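Cat litter and the small bin next to it: your questions, our doubts

Posted Wednesday, November 22, 2023, in the Sturberg household help pages

We get the same letters over and over about litter boxes, and most of them begin with something the reader was told in a store. Some of what people are told is fine. A good deal of it is there to move product. What follows is our current set of answers, which replaces the February version. We have dropped two questions about scented crystals, as we had nothing kind to say.

Do I really need a special disposal system?

We doubt it. The sealed contraptions with the twisting cartridges do hold smell in, for a while, and then you buy another cartridge. A round wastebasket with a plain bag folded over the rim does the same basic job if you empty it often. If you won't empty it often, the cartridge system will let you put that off for a few more days, and you can decide what that is worth to you.

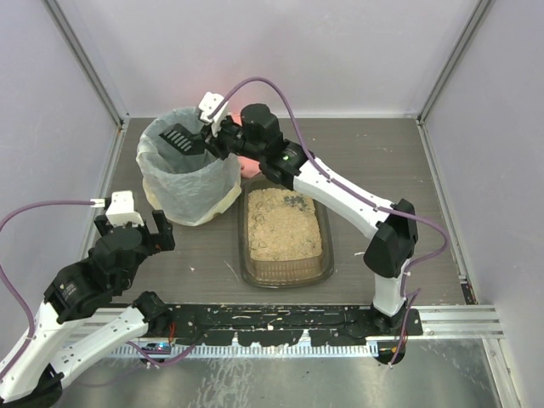
Reading time: 4 minutes (783 words)

Where should the bin go?

Within reach of the box, so that a loaded scoop travels a short way over a surface you can wipe. We like it behind the box and off to one side. People put the bin across the room, or in the hall, and then write to ask how to get grit out of a rug. Move the bin.

What size bag?

Bigger than the bin, by enough that the top folds well down the outside. A bag that only just catches the rim will slide in the first time something heavy lands in it. The wrinkled, baggy look bothers some readers. It doesn't bother us. Thin translucent bags are fine for small loads, though we would not trust one with a whole tray's worth of litter, whatever the box says about strength. Double up on the day you change everything.

Are the compostable bags any good?

They may be. We have used two kinds, and one of them gave way on the stairs. "Compostable" on the label also tells you nothing about whether your local pickup wants cat waste in it, and many don't. Ask before you pay extra.

Is a slotted scoop better than a solid one?

For clumping litter, yes, and this is one of the few claims on a package we would repeat. The loose grains fall back through the slots and the clumps stay on top. With a solid scoop you throw out clean litter every time. What we don't believe is that the shape of the slots matters as much as the Pusesell catalog says it does. Straight parallel slots work. If your clumps fall through, they are probably breaking up, and the trouble is more likely the litter than the scoop.

Metal or plastic?

Metal lasts longer. Plastic is cheaper and quieter against the tray. Readers have told us that metal "stays cleaner," but a scoop stays clean when somebody washes it. Look at the joint between handle and blade before you buy, as that is where the cheap ones snap.

Is there a right way to scoop?

There are several wrong ones. Digging straight down in the middle breaks whatever is there. Slide the scoop in low along one side, lift slowly, and give it a gentle shake over the tray, not over the bin. Then wait a second. Most of the litter we find on floors comes from people who lift and swing in one motion. 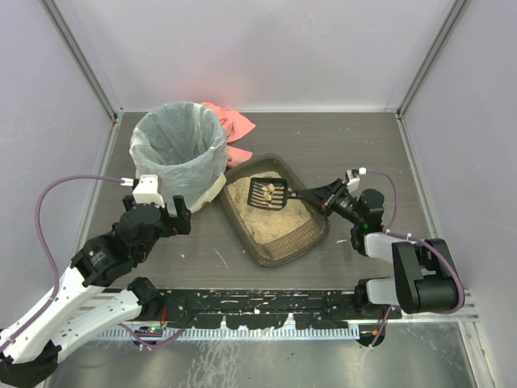 Plelport Home Quarterly, Issue 11, p. 117

I only ever find a few small clumps. Is something wrong?

Possibly not. A few small ones in the scoop can be what a large one looks like after rough handling, or they can be all there was. Keep an eye on it for some days. If the amount changes suddenly in either direction, or your cat is straining, call the vet and skip the internet, including us.

How deep should the litter be?

Deep enough that the scoop can pass under a clump without scraping the bottom of the tray. The bag will often tell you to pour more than that. The people who wrote the bag sell litter. Start with a moderate bed, see whether the scoop hits plastic, and add a little if it does.

High sides, low sides, or a lid?

An open tray with sloped sides and a decent lip is what we would buy first. Lids are sold as a smell cure, but they mostly keep the smell where the cat has to stand in it, and they make it easy to forget the box for a day. High sides help with a cat that kicks. For an old or stiff cat, go low at the front and put up with some scatter.

Does the color of the tray matter?

To the cat, we have seen no convincing reason to think so. Dark plastic hides stains, and you may count that as a benefit or a drawback. With pale litter in a dark tray you can at least see easily where the bed has gone thin.

What about the floor underneath?

Something hard that sweeps well. Wood-look surfaces are fine if they are sealed and you don't let wet litter sit in the seams. We are not persuaded by the $40 honeycomb mats – the grit goes in very nicely and then you have a mat full of grit.

Should I keep a cloth by the box?

Yes, an old one, and only for that. Any color you won't mistake for a kitchen cloth; pink or orange is hard to mix up with anything. Wipe the rim of the tray and the scoop handle, then wash the cloth by itself. We would leave out the perfumed wipes. Some cats dislike the smell enough to go elsewhere, and then you have a bigger job.

Can I flush it if the bag says flushable?

We wouldn't. One reader in Coman sent us her plumber's bill along with the empty litter bag.

How often should I change the whole tray?

Scoop daily. For the full change, we used to print a number of weeks and have stopped, as it depends on the litter, the box and how many cats you have. When it smells right after scooping, it is time. Empty it all, wash the tray with mild soap, dry it completely and refill.

You've had some 3,000 letters on this. Do readers agree with you?

No. The lid people in particular do not. Letters about lids are still welcome and go in the same pile as the others.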